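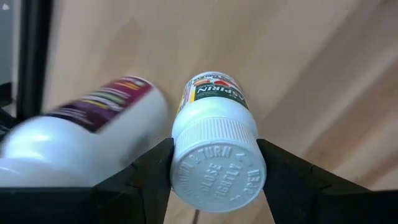
Fesel_nights
Sixty bottles an hour is what I do by hand on a slow night, and I can tell you who phoned while I did it. So before we all clap, what does the returns bench look like after June? Two of us, or one of us and a clipboard?

Lucienne Fleury
Two of you, same as now. The arm at Javness took over picking up and standing up. People still check lot numbers, still open the odd mystery carton, still argue with the pharmacy about who sent it.

tablecloth4
We've had one since spring at the Bielecka site. What changed for me is that my wrists stopped hurting and my job title got longer. I'm a "handling exceptions associate" now. An exception is anything the arm doesn't fancy, so mostly shrink wrap. Pay went up by an amount I would describe as decorative.

Fesel_nights
See, that's my point. It gets the aspirin and you get the shrink wrap. The easy bottles were the restful part of the shift.

markov_dock
Disagree. I did easy bottles for 4 years and never felt rested, I felt like a coat hook. Give it the lot.

Lucienne Fleury
Fesel has a point though. Our first month was all hard cases for the humans, back to back, and everyone went home cross. We log everything, and out of 2,548 bottles the arm handed us the awkward ones in one long parade. Now we rotate - an hour on exceptions, an hour on paperwork.

tablecloth4
Paperwork as a rest break. What a time to be alive.

markov_dock
Does it open the caps?

Lucienne Fleury
No. It holds the bottle, a person does the cap if the count has to be checked. Push and turn, same as ever.

Fesel_nights
Fine, so my thumbs have job security. I'd still like the rotation in writing before ours gets plugged in.

Lucienne Fleury
Ask for it now. We asked afterwards and it took 2 months. I can send you our wording if you message me.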